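Why is a plastic bottle see-through?

Plastic is made of very long chains of tiny bits, tangled like spaghetti that gave up. In a clear bottle, the tangle lets light go straight through. You see whatever is behind it, only bendier.
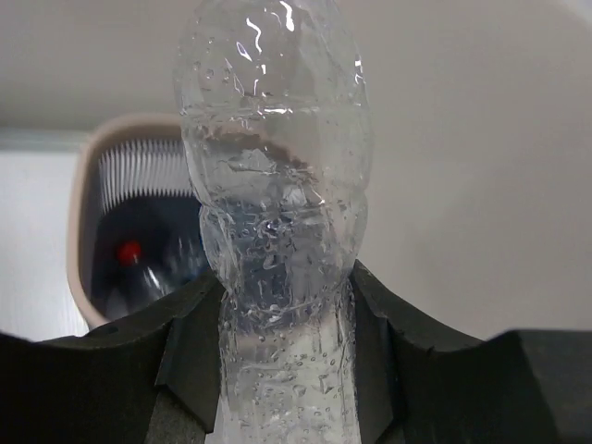
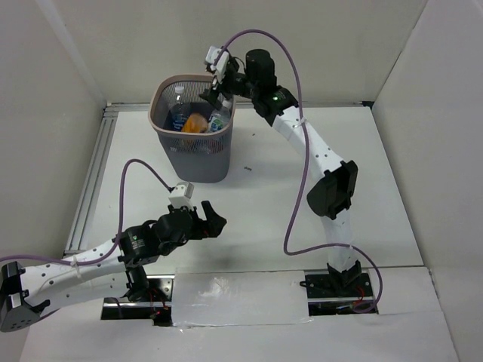
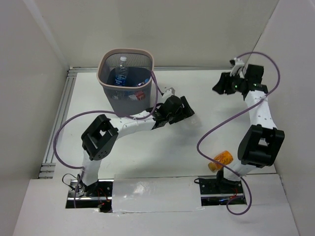 A clear plastic bottle, three times over.

The bending happens because light slows down in plastic and changes direction when it meets a curve. Fill a bottle with water and look at your uncle through it. He may improve.

Milk jugs are cloudy because their chains line up in little clumps, and clumps scatter light. Grown-ups call the clumps crystals – it sounds more expensive.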